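Why Do Things Get Messy All By Themselves?
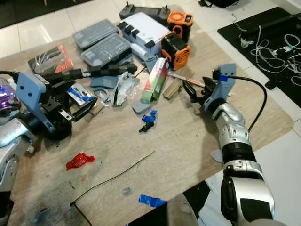 Page last changed: 11/26/22

You clean up on one day. A few days later – mess. Stuff all over the table again. Did anybody decide to make it messy? Nope. So what happened?

Scientists have a word for this. Entropy. Say it EN-truh-pee. It is a way of measuring how many different ways a bunch of things could be arranged. Sounds weird. Keep reading, it gets easier.

Start with socks

Say you have one drawer and you want every sock in it folded, in pairs, in a row. Not many ways to do that. Now say you don't care, any old way is fine. Socks on top, socks on the bottom, inside out, one stuck behind the drawer. Tons and tons of ways! So if you stir the drawer around without looking, what will you get? A jumble. Almost every time. The drawer doesn't want to be messy. There are just way more messy ways than neat ways.

Same with a table. One spot for the screwdriver is "the right spot". Every other spot is the wrong spot. Lots of wrong spots on a table.

Try it with cards

Get a deck of cards. Put it in order, all the hearts, then all the spades and so on. Shuffle once. Look. You can still see bits of the old order. Shuffle again. And again. After seven or so good shuffles it is pretty much all mixed up.

Now keep shuffling and wait for it to go back in order. Bring a snack. Bring a lot of snacks. Carmela Quintana's class tried it in April and did 151 shuffles. Never got back. Even 986 would almost surely not do it. The number of ways to order a deck is an 8 with sixty-seven more digits after it. Most of those orders look like nothing special.

Not just for rooms

Put a drop of food coloring in a glass of water. Don't stir. Watch. First a little cloud, then curly threads, then in a while the whole glass is tinted. Water is made of tiny bits called molecules and they are always bumping around. They bump the color every which way. Could they all bump it back into one drop? There's no rule saying never. But you could watch your whole life and not see it.

Smells do this too. Somebody peels an orange in one corner of the room, pretty soon you smell it in the other corner. The smell spreads out. It doesn't pack itself back into the orange.

And heat. Hot cocoa in a cool kitchen gets cooler and the kitchen gets a teeny bit warmer. The heat spreads out. You have never seen a cup of cocoa heat itself up by sitting there.

So can we fix a mess?

Sure. You fix it by doing work. Pick up the blocks, put them in the box. But work uses energy. Your energy comes from lunch. Your body turns some of that lunch into heat and the heat goes off into the room, into the air, all spread out. So the blocks got neater but the air got a little more mixed up. Add it all together and the total mess went up anyway.

That is a real law of science – the second law of thermodynamics. Long name. It says the total entropy never goes down if you count everthing.

(No, it does not get you out of cleaning your room. Fenna Geerts tried that one on her mom. Did not work.)

A refrigerator is the same deal. Cold inside, but feel near the back or the bottom and there is often warm air coming out. It has to push the heat someplace.

Do this at home

You need: a clear jar with a lid, dry rice, dry beans. Ask a grownup first if the beans are for supper.

Fill the jar one third with rice. Put beans on top, another third. Leave the rest empty. Two neat layers, right? Lid on tight. Turn it over slowly 23 times. Draw what you see. Turn it over 23 more. Draw it again.

Did the layers come back? Try diferent beans. Big ones sometimes rise to the top if you shake up and down fast, that is another puzzle and we have a seperate page for it.

Words to know

Entropy – a measure of how many ways things can be arranged
Molecule – a tiny bit of stuff, too small to see
Energy – what you need to get work done
Thermodynamics – the science of heat and energy

Next page: Why does ice float?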